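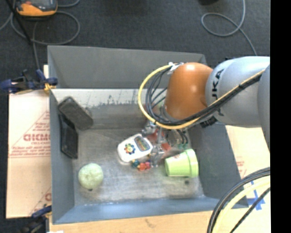

Mixed bin, gripper down, cables on the orange joint.

**Is the Mikance bin picking kit worth it for small mixed parts?**

Posted by Pylyp Demchenko, May 15, 2022

We have the Mikance kit on a 30-day trial. It comes with the gripper, the grasp software and a cable dress pack for the arm. Our work is returns sorting, so a bin holds whatever came back: cups, toys, round things, small loose pieces. Over two days I ran 224 picks and 81 of them needed a retry. Most of the retries were on items close to a wall or tucked under something else.

The other thing is the cables. They make a wide loop at the joint above the gripper, and I don't like how far the loop stands out when the arm is down in the bin. Mikance support says the slack is needed for wrist rotation. Has anyone kept this kit long term? The other quote I have is from Dullell and it costs a good deal more.

---

**Gumaro Camacho**

We kept ours. Your retry rate looks like our first week. Two things to change before you send it back:

- In the grasp settings, raise the wall clearance and turn on "approach tilt." With the default straight-down approach, the fingers hit the wall before they reach anything lying against it.
- Redo the dress pack. Put the arm in the deepest pose you use, turn the wrist to both limits, and take up the slack that is left. Use hook-and-loop straps - zip ties chew the jacket on thin sensor wires.

Also clamp the bin if you haven't. If it shifts after calibration, every pick is off by the same amount and the software won't tell you.

Cups on their side are fine with this gripper if you pick by the rim. Very small pieces in a pile are not. We sweep those out by hand at the end. For a purchase I would ask Mikance to put the second set of fingers in the price. They did for us.

---

**hoxha_lineB**

get suction. we had fingers on a Jerow cell and swapped after a month, never went back

---

**Gumaro Camacho**

Suction won't hold on a rough or textured surface, so it depends on what's in the returns. Try the clearance setting first, it takes five minutes.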